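In Praise of the Folded Letter

My grandmother kept her stationery in the second drawer of the hall dresser, under the good napkins, and when I was small I believed that this was where letters came from. You opened the drawer, you took a sheet, you sat down at the kitchen table, and by the time the coffee was ready there was a letter to somebody in Melley or even farther off. She wrote on blue paper. The ink was always a bit too dark for it, and she pressed hard, so that you could read the back of the page with your fingertips.

I have been thinking about her because I got a letter in January, a real one, from my old neighbor Tormod Ljungberg, who moved out to Skimden when his knees gave up on our stairs. It was four pages long. Most of it concerned his gutters. There was a paragraph on a soup he had tried and did not care for, and a long complaint about the bus, and then near the bottom of the last page, squeezed in sideways along the margin because he had run out of room, he told me he missed hearing my radio through the wall. I have had a great many messages from a great many people over the past year, some of them with little hearts on them, and I could not repeat a single one to you. I could recite the gutters.

Now, I know how this sounds. I own a phone and I am fond of it. My daughter sends me pictures of her lunch and I would be sorry if she stopped. When I looked the other evening, I had 431 unanswered messages in one account and 13 in another, and I felt bad about every one of them for as long as it took to put the kettle on. I don't want to go back to waiting three weeks to learn whether somebody's operation went well. Quick news should travel quickly.

But a letter was never really for news, or the best ones weren't. A letter is for what is left over once the news has been told. You have to sit there with the page, and the page is bigger than what you meant to say, so you go on a little, and it is in the going on that you find yourself mentioning the radio. I can't think of anything on my phone that asks me to go on a little. It mostly asks me to hurry up!

And then there is the folding, which I have come to think is half the pleasure. My grandmother folded hers in thirds, very sharp, with the back of a spoon. I fold mine in half and then in half again, and I never get the corners to meet, and I have stopped minding. A sheet that has been folded by a person looks like it. Tormod's had clearly been folded, opened up again and folded some other way, and I liked to think of him at his table changing his mind.

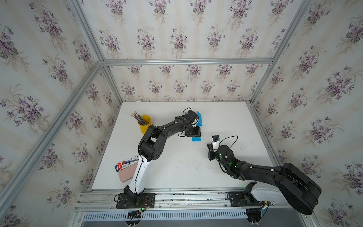
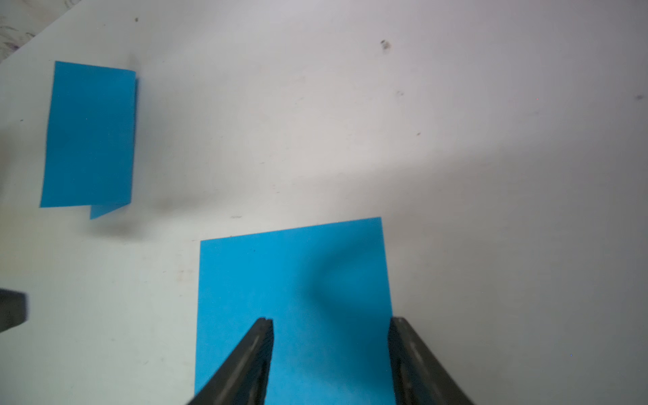
Violets on the wallpaper, and blue paper on a white tabletop, one sheet folded and one still flat.

People tell me they would write if they had nice paper, and I would like to take that excuse away from them as kindly as I can. There used to be a shop called Hellström on the corner by the bakery where you could buy cream sheets with a matching lined envelope, and I bought them for years and hardly wrote a word on them, they were so handsome. I was afraid of spoiling them. What I use these days is a cheap pad from the supermarket, and I spoil a page most evenings without a pang.

They also tell me their handwriting is terrible. So is Tormod's. There is a word on his third page that is either "ladder" or "badger," and I have read the sentence both ways and enjoyed it both ways, and I don't intend to ask him.

If you want to start, I'd start with somebody who isn't expecting it and doesn't need anything from you. Tell them what you can see from your window. Tell them about your gutters, if you have any. Don't apologize for not having written sooner, it eats up the whole first page and they will only feel they have to apologize back. And when you reach the bottom with something still to say, turn the sheet sideways and use the margin.

I owe Tormod a reply, as it happens. I've got as far as the weather.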